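FOR IMMEDIATE RELEASE

Poojary Kitchen Classes Are Coming to Jendcombe

Jendcombe, 8th February

I've been itching to share this one! After 4 years of running my small-kitchen cooking classes over in Durmont, I'm opening a second spot in Jendcombe this May, right upstairs from the Clirketti bakery (yes, the whole stairwell smells like cinnamon, and no, I'm not complaining).

If you haven't been to a Poojary class before, they're short and pretty relaxed. Each one runs 2 hours, costs $30, and sticks to meals you can make in a dorm, a studio apartment or the back room at work. We do soups, rice dishes, steamed fish, a lemon pudding I'm a little too proud of, and plenty of talk about what to do with leftovers.

I'm taking 30 people for the opening month, and folks who already come to the Durmont classes get first pick until the end of the week. After that it's open to everybody, beginners very much included. Kids over ten are welcome with a grown-up.

Sign-up sheets are at the Clirketti counter and at the Durmont front desk. Reporters who'd like to sit in on a class can leave a note at either one and I'll save you a seat. 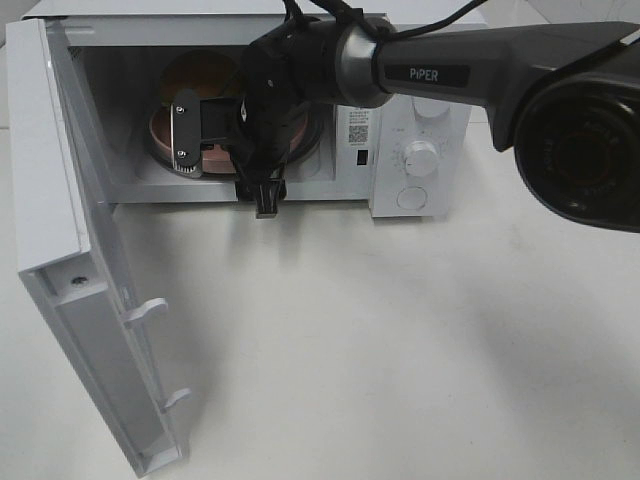
Bring an apron and something with a lid, so you can take your dinner home. Parking is free behind the bakery after five.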